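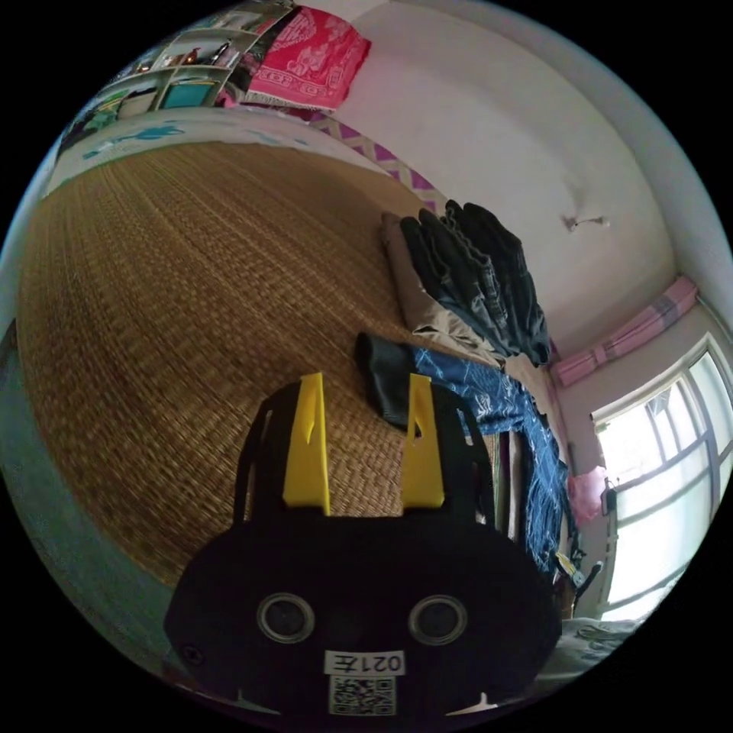 A woven straw mat on a bed, with folded clothes stacked along one side.

Tromitz Asks Whether Small Bedrooms Need Another Storage Product

Home goods retailer Tromitz released the results of its November bedroom survey this morning, and the company is not sure its own industry will enjoy them.

The survey drew replies from 1,207 renters and homeowners. Of those, 844 said clean clothes regularly spend the night on the bed, on a chair or on the floor before reaching a shelf. Most already owned boxes or drawer dividers bought to prevent this.

"We have sold a lot of organizers on the promise that they change habits," the company said in a statement. "We would like to see the evidence. Folded clothes end up on the bed because the bed is the biggest flat surface in the room."

Tromitz is also doubtful about claims made for straw sleeping mats, which are often advertised as cooler, cleaner and better for the back. The company stocks woven mats and says they can be pleasant in warm weather. It has removed the words "therapeutic" and "self-cleaning" from its listings after its supplier, Karagiannis, could not say where the wording came from.

In place of a new storage line, Tromitz will offer a plain printed guide to sorting clothes on top of the bed: dark items in one stack, light items in another, patterned cloths and bedding kept separate, everything off the mat before it is rolled. The guide is free at Tromitz counters and in Stisent stores for 90 days. It runs to 2 pages and recommends no purchases.

The company makes no claim that the guide will work. A follow-up survey will ask the same people the same questions, and Tromitz says it will publish the answers either way.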